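Fovar open day - who went?

Forum index > Robots and automation > Shows, visits and open days

tinbadger wrote:
2019-05-28

Just back from the open day at Fovar and I'm still buzzing, so forgive the length. I booked the afternoon slot thinking it would be a walk past some cages with a leaflet at the end, and I came home three hours late.

Ground floor was the Erkau palletising line, which most of you will have seen on one stand or another. Very quick, very loud, boxes everywhere. The guide said it shifts 1,808 cartons in a shift and I believe her. Good fun for ten minutes. Then we went upstairs to the simulation room, and that was where I stayed until they started putting the chairs away!

They're teaching a gripper to open doors, all in simulation for now. One big screen with the view from the gripper, one engineer with a keyboard, and a queue of us asking daft questions. She was patient with every one of them.

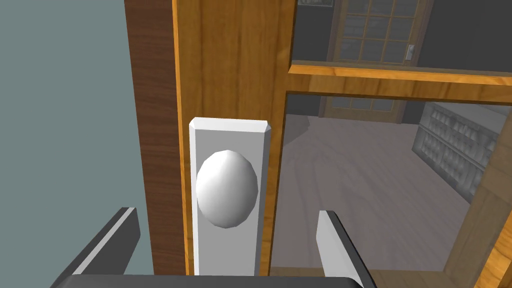

I asked why anyone would spend a year on doors and she said to try doing one with two fingers and no wrist to speak of. Fair point. You have to get hold of the knob, turn it without slipping off, and then pull along a curve, because the door swings and your arm would much prefer to go straight. Get the curve wrong and you're fighting the hinges. She let us pick where the gripper started from and then ran it. My choice was a mean one, well off to the side, and it took a few goes but it got there (small cheer from the back).

Anyone else go?

plumbline_64 wrote:
I was in the morning group. Agree about the upstairs room, best bit of the day by miles. I'm less sure about the simulation side of it though. A door in a computer never sticks in damp weather. I've hung doors for a living and no two of them behave the same, even out of the same delivery. Would've liked to see it on a real one.

tinbadger wrote:
I did ask about that! They change the stiffness of the hinge and the grip of the knob from one run to the next, so it never gets comfortable with one particular door. She said they'd done 340 variations so far. I know that isn't the same as a swollen door in November, but it's a decent start.

plumbline_64 wrote:
It's a start, I'll give you that. Still think a knob is an odd thing to pick. Most places I work in have levers now.

sprocketmum wrote:
Surely the knob is the harder one, so do that first? A lever you can just lean on. My two (8 and 11) were in the same group as plumbline I think, we were the ones with the dinosaur rucksack. The eldest spent the whole drive home opening the glovebox with two fingers and telling us it was "a grasping problem". I'd call that a good day out.

Also the tea was free and there was proper cake.

hobgear wrote:
Bit of a grumble from me, sorry. I went for the Culetti arm that was on the programme and it wasn't running. Powered up, nobody at it, a sign saying demonstrations at 2, and at 2 the sign had gone. I drove 20 miles each way for that. The door thing was clever enough, but I can watch a screen at home.

tinbadger wrote:
That's a shame, hobgear. It was going when I came past later on, sorting bottle tops by colour, so you must have just missed it. Did you say anything to them? They were asking for comments at the desk.

hobgear wrote:
Filled in the card, yes. Glad somebody saw it.

I'd still rather watch one real machine drop things than a perfect one on a screen.

sprocketmum wrote:
It wasn't perfect when we saw it! First try in our group the fingers closed and came away with nothing. The engineer just said "that happens" and set it off again. The kids loved that more than the ones that worked.

quarterturn wrote:
Didn't make it this time but I went to the Uniyal one last year and it was similar, a big shiny line downstairs and the interesting people tucked away upstairs. On the screen-versus-real argument: we use simulation at work for a much duller job (putting lids on tubs) and it saved us a pile of broken grippers. You do still lose a week when you move over to the real thing. Friction, mostly. It's always friction.

plumbline_64 wrote:
Friction and paint. Somebody always paints over the latch.

tinbadger wrote:
Ha, I'll pass that on. They had 843 people through the doors by the time I left, according to the lad on the desk, so they're doing another in September. The engineer said they hope to have the gripper on a real door by then. I've put my name down already. If a few of us want the same slot, say so in here and I'll ring them on Thursday.

sprocketmum wrote:
Three for us please. Morning if there's a choice.

plumbline_64 wrote:
Go on then, put me down. I'll bring a door.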